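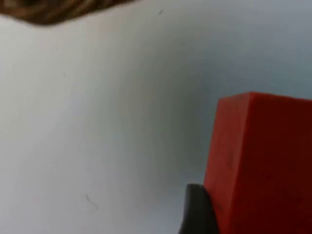

3 November 2024
Minby pick-and-place kit, loan unit, second entry
Bench by the gray panels

Continuing from my first entry, which was only unpacking and mounting. Arnaldo has asked for a yes or no on this kit before the loan ends, so I write a little more than usual. Please correct in the margin if you remember something differently.

What we have on loan from Nolow: the arm, the two-finger gripper, the wrist camera, the fixed camera with its clamp, and one license of the Minby software. The table is ours, also the basket and the block. Nolow suggests in the manual to begin with their own foam shapes and a flat tray. I looked at the foam shapes and put them back in the box. Our customers do not move foam shapes. They move hard things into containers which are not flat and not regular, and for this reason I chose the woven basket.

Task of the day: take the red block out of the basket and put it on the table, then take it from the table and put it back in the basket. Same speed setting for everything, the middle one.

Setup notes

Calibration of the two cameras went better than in the first session. The software asks you to touch the table with the closed fingers at the positions it shows on the screen, and it tells you clearly if a point is bad. Last time I had accepted a bad point because I did not understand the word "residual" in that window. Now I repeated the point until the number became green. Bernardo, if you do this without me: do not press Continue when the number is yellow. The program permits it, but afterwards all the heights are wrong.

The wrist camera has fixed focus, and the near distance is soft. When the finger is beside the block neither of them is sharp. I wrote to Nolow to ask if the lens can be turned. The answer was that it can be turned "by trained staff". I don't know if we are trained staff.

I cleaned the table one time before starting and did not clean it again. There are still some specks and I think also a hair. For the detection it made no difference, which I consider a good point for the software. The Garcia system we tried in May stopped for every crumb.

Runs with the block in the basket
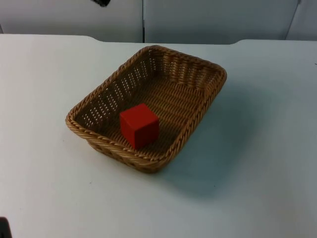 Block toward the near end of the basket, close to the braided front edge. Fixed camera.

I placed the basket at an angle on purpose, with the long sides going diagonally over the table. If it stands parallel to the table edge, the planner always finds the easy path and we learn nothing. With the diagonal position it must turn the wrist, and this is where the first problems came.

The detection of the block itself I can only praise. Red on tan is of course an easy case. But the basket has an open weave, the light comes through the gaps, and I was expecting false contours everywhere. In the overlay the block had a clean outline in every run, also when I moved it close to the rim.

The detection of the basket is less good. Minby wants to describe every container as a box with straight walls. Our basket has sloping walls and rounded corners, so the box in the overlay is either too small at the top or too large at the bottom. You can choose which one you prefer with a setting called "container margin". With the small box the planner refuses many grasps near the wall. With the large box it accepts them, and then the finger touches the weave on the way down. I worked with the large box for the rest of the day and kept my hand near the stop button.

Results, block in basket to table: 40 attempts in total, of which 20 with the approach from straight above and 20 with the tilted approach. Nine failed. All nine were with the tilted approach, so from above there was no failure at all. I checked the log two times to be sure about this, as it looked too nice.

The failures were not all of the same type. Most of them were the following: the finger comes down between block and wall, touches the braid, the force limit stops the motion, and the arm goes back to the home position and waits for a person. It does not try again by itself. In the other cases the fingers closed on the block too high, the block turned and fell back in the basket. The log calls this "grasp lost", while it calls the first type "unexpected contact". These names are good, and I did not need to guess from the video what had happened.

No damage to the basket that I can see. One strand on the rim has come up a little, but I am not certain that it was like this from today.
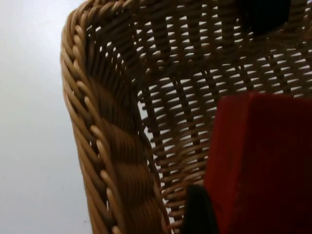
Wrist camera, tilted view along the braided rim. The block is at the lower right.

About the tilted approach. The idea from Nolow is that a tilted wrist gives a better view of the wall, and the planner can use this to correct the container shape during the motion. I looked through the wrist recordings in the afternoon and I believe I understand why it does not help us. When the camera is this low, the weave fills almost the whole view. The rim is very large and blurred, and behind it there is a repeated pattern of bright gaps. For a correction of the shape the software needs an edge, and here it has hundreds of small ones. In the debug window one can see the estimated wall jump from one row of the weave to the next and back again.

I tested this idea in a simple way: I laid a sheet of gray cardboard inside the basket against the far wall, to close the gaps. The wall estimate stopped jumping immediately. I did only a few runs like this and they are not in the numbers above. It proves only that the open weave is the difficulty, it is not a solution for a customer. Nevertheless I have sent the recording to Nolow, 237 MB, through their upload page, which worked without registration.

Runs with the block on the table

Table to basket is the easier direction and I have less to write. The finger goes down beside the block, the second one closes from the other side, lift, turn, release over the basket. The release height is calculated from the rim, so with the large container box the block is released a bit too high and makes a noise when it lands. You can lower it by hand in the task file. I did, and then it was fine.

One thing I noticed: the shaded side of the block. Our lamp is at the left, so the side away from it becomes very dark red, in the corner nearly maroon. When the block was far to the right on the table, the overlay sometimes lost this darker face and showed the block narrower than it is. The grasp was still successful, but the fingers were not centered. With a smaller object I would expect trouble. A second lamp should be sufficient, and the manual does recommend one (chapter on lighting, which I read after, not before).

Software, various

– The task editor is clear. Arnaldo tried it without introduction and had a working task before his coffee was finished. He did not like that there is no undo.
– Names of tasks cannot contain a space. The error message says "invalid object".
– The log can be exported as a table, good for our reports.
– After a stop by the button, the arm must be released in the software and then again on the controller. I forgot the second one every time.
– The fan of the controller is loud when you sit next to it. With the door of the cabinet closed it is acceptable, but then check the temperature.

Opinion until now

For containers with closed walls I would say yes to this kit without much discussion. The installation is well made and the error names are honest, if one can say this about an error name. For open baskets I would use it only with the approach from above, and I would write this limit in our offer with clear words. Arnaldo prefers to wait for the next software version, in which Nolow promises "free-form containers". I have asked for a date and did not receive one.

The price we should discuss again. The offer from Trorkholm includes the second gripper, this one does not, and the yearly license of Minby is separate. I put both offers in the shared folder.

To do

Bernardo: ask Nolow about the lens again, and if turning it ends the warranty.
Bernardo: find a basket with a closed weave, similar size if possible.
Me: second lamp on the right side, repeat the table runs with the block at the right.
Me: repeat the tilted approach with the small container box, to see how many grasps it refuses.
Arnaldo: write to Trorkholm and ask if they lend a unit too.

Arm is parked in home position, controller off, key in the drawer. I left the basket on the table at its angle – please do not straighten it.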